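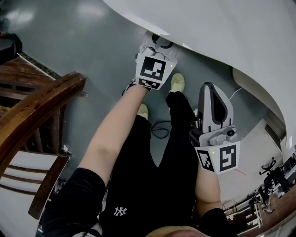
4.2 Coding of Repair Tickets

The unit of analysis is the repair ticket, the slip written when a garment is handed over at a dry cleaning counter for minor mending. A ticket may list several jobs on one garment, but never more than one garment. Each ticket was assigned a garment class, a job class and a promised pickup date. Garment class was taken from the clerk's wording where this was clear. Lower-body garments were divided by leg length into full length, cropped and short, and garments such as the black shorts in Figure 1 were coded as short regardless of fabric or intended use. Color was recorded in a separate field with three values (black, other dark, light). Black was kept apart from other dark colors on account of thread matching: a counter that stocks black thread can accept a black garment without placing an order, while a navy or brown garment may wait for thread to arrive.

The full set contains 3,489 tickets from 20 counters in the Estorow district. All of the counters take in mending as a side service to cleaning. Dedicated tailoring shops were left out, as their tickets usually record a fitting appointment and do not carry a promised date in the same sense. Counters that send all mending to an outside workshop were kept in the sample and marked with a flag. The outside workshop named most often was Zieliński, which collects on a fixed route and returns finished work to the counter by the same van.

Job class required more judgment than garment class. Clerks used short forms that differed between counters and sometimes between shifts at one counter. "Seam" could mean a split seam to be closed or a side seam to be taken in, and the price was used to separate the two where the counter had a posted price list. Where it did not, the ticket was coded as seam, unspecified. Zipper jobs were split into slider repair and full replacement. Button jobs were not split. Hems were split into plain, blind and original hem kept, with the last class applied only when the clerk wrote it out or used the counter's own code for it.

Nine counters wrote tickets by hand and the others used Rokico, a counter program that prints a ticket and stores a copy. The printed tickets were easier to read but not always more complete. Rokico fills in a default pickup date as soon as a job is entered, and a clerk has to open a second screen to change it. A promised date that matched the default was therefore coded with the value "default," even though it may have been the date the clerk had in mind. Of the printed tickets, 57 percent carried the default date. We return to this point in Section 5, where the main model is fitted with and without these tickets.

The first author coded all tickets. Daichi Hattori then coded a subsample of 80 tickets without access to the first set of codes. The subsample was drawn at random within two groups, handwritten and printed. Disagreements were concentrated in the seam class and in handwritten tickets where a job had been crossed out and another written over it. After discussion, the rule was changed so that the last legible entry was used, and all overwritten tickets were coded again under the new rule. No changes were made to the garment classes at this stage.

Two kinds of ticket needed special handling. The first was the reopened ticket, where a customer brought back a finished garment and the clerk added a line to the old slip. The added line was treated as a new ticket with its own promised date and linked to the first by ticket number. The second was the bulk ticket for work uniforms. Clatamico, a uniform rental service with an account at three of the counters, sent in mixed bags under a single slip with one date for the whole bag. These slips did not meet our definition of a ticket and were removed before the total given above was reached.

Price was recorded as written, before tax and before any cleaning charge. Where cleaning and mending were entered as one sum, the price field was left blank and the ticket was kept for the analysis of dates only. Rush fees were entered in a separate field. A ticket was coded as rush if it showed a fee or if the clerk had marked it with the counter's own sign for urgent work. A short promised interval was not enough by itself, as several counters offer same-day button jobs at the regular price.

Promised intervals were measured in working days of the counter concerned, using the opening hours posted at the door. Collection days for outside work were not subtracted, as the customer is quoted one date and has no view of how the time is divided between counter, van and workshop.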